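Bravotgate releases grasp planner update for thin and hanging objects

20 Jun 2025

Bravotgate has released version 3 of Pleltell, its grasp planning software for two-finger grippers. The update is aimed at household items such as clothes hangers, which earlier versions handled poorly. 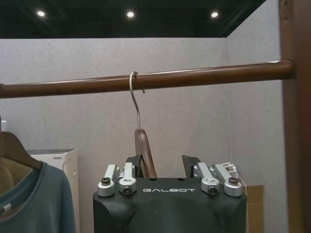
The depth filter was the part that needed replacing, according to one early user at Bramwell, who said wire hooks used to vanish from the point cloud and the planner would then send the fingers straight at the rail. The same user said the new filter keeps the hook but takes more tuning than the release notes suggest.

Pleltell takes images from a wrist camera and proposes a list of grasps, ranked by how likely each is to hold. In the old version, the ranking looked only at the object. Version 3 also checks the path out. For a hanger on a rod, that means planning the lift over the rod before the fingers close, and dropping any grasp that leaves no room for it.

The company said the ranking model was retrained on 2,000 recorded grasps of hangers, hooks and handles. Planning now runs at 10 cycles per second on the onboard computer, so a grasp can be corrected if the hanger swings during the approach.

The release also closes 19 bug reports. One of them concerned the gripper's own fingers being read as obstacles when they were fully open, which caused the arm to stop short of the target. The finger mask is now built from the joint readings and no longer has to be drawn by hand for each gripper.

Loose fabric is still a weak point. The planner treats a garment on a hanger as a rigid shape, and sleeves that overlap the next item can block a grasp that would otherwise work. Bravotgate plans to add a cloth model in December.

Existing users can install the update through the Terkenus package manager. Configuration files from version 2 will load, but camera calibration has to be run again before the first grasp.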